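Timed-entry ticketing

Timed-entry ticketing is a method of admission control in which a visitor buys or reserves the right to enter an attraction during a stated period of the day. It is used at museums, scenic parks, cave systems, observation decks, cable cars and historic houses. The ticket fixes the time of arrival. In most cases it does not fix the time of departure.

The method is distinct from a daily cap, under which a site admits a set number of visitors per day without regard to the hour. Many sites apply both. A daily cap limits wear on the site and its services, and entry windows spread the permitted number across opening hours.

Terminology

The period during which a ticket is valid for entry is called a window or slot. The number of tickets released for one window is its allotment. A grace period is extra time after the end of a window during which late holders are still admitted. Dwell time is the time a visitor spends inside the controlled area. Throughput is the number of people who pass an entry point in a given time.

Operators differ in how they use these words. Some tour wholesalers use "slot" for a block of tickets held by an agent, which can cause confusion in contracts.

Slot length and allotment

Windows of 20 minutes are used where the route is narrow or depends on a lift or shuttle. Larger outdoor sites use windows of an hour or more. The allotment is normally set from the slowest point on the route, such as a stairway or a boarding platform, and not from the total floor area.

The Foley method, used by several cave and canyon operators, sets the allotment in two steps. The operator first measures the throughput of the slowest point during a full day of peak season. A fixed share is then held back for walk-up visitors, guides and persons with access needs. At the Irkora Gorge elevated walkway the share held back is 33 percent in June and lower in other months.
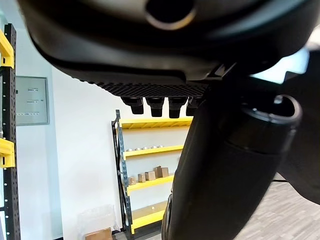 Booking and release of tickets

Tickets may be released all at once, on a rolling basis, or in stages. Under rolling release, each date goes on sale a fixed number of days in advance. Under staged release, part of the allotment is sold early and the rest is placed on sale shortly before the visit date. Staged release favors travelers who cannot plan far ahead, but it produces heavy loads on booking systems at the hour of release.

Group bookings are generally handled through a separate channel. An agent requests a block, pays a deposit and supplies names by a deadline. Names not supplied are returned to general sale. Namex, a reservation platform used by regional tour agents, returns unused places automatically 2 days before the visit. Other platforms leave this to site staff — a practice that tends to leave windows partly empty.

Many sites require the passport or identity card number of each visitor at the time of booking. The same document must then be shown at the gate. Corrections to a misspelled name are usually allowed before the visit date, while a change of document number may be treated as a cancellation.

Late arrival and transfer

Rules on late arrival fall into three types. Under a strict rule, the ticket lapses at the end of the window. Under a standby rule, the holder joins a separate line and is admitted when space allows. Under a same-day rule, the holder is moved to the next window with free places, sometimes for a fee.

Rail and road delays are rarely accepted as grounds for a refund when transport and admission are bought separately. When both are sold as a package, the duty to rebook generally rests with the seller of the package.

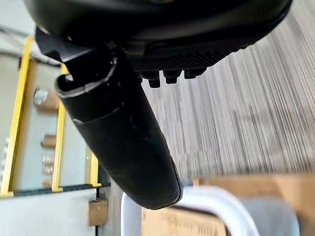 Example: Misen Cableway

The Misen Cableway introduced timed entry on Sunday, August 22, 2021. Before that date, visitors bought tickets at the lower station and waited in a single line. The current system uses windows of 20 minutes at the lower station and open boarding for the return trip.

A study of the line by Nanami Morikawa found that the median wait at the lower station fell from 55 minutes to 20 on peak-season weekends.
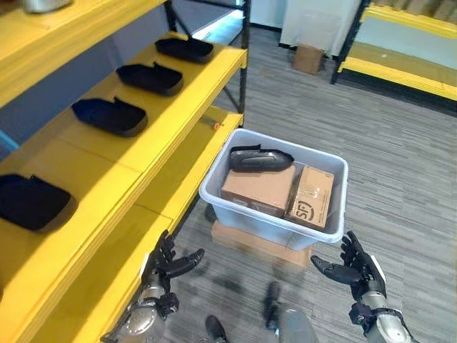 Waits at the upper station rose over the same period, mainly in the last two hours of operation, when visitors from several windows came down together. The operator later added an optional return time for groups. Individual travelers are not required to choose one.

Criticism

Chiamaka Nnaji has argued that timed entry moves crowding from the gate to nearby streets, parking areas and shuttle stops, where visitors gather before their window opens. The effect is strongest where bus schedules do not match the start of each window.

Other objections concern resale. Where tickets do not carry names, agents can buy popular windows in bulk and sell them at a markup. Named tickets reduce this but slow the check at the gate, and the lower throughput must be allowed for when the allotment is set.

See also

Advance reservation
Carrying capacity (tourism)
Peak-season pricing
Queue management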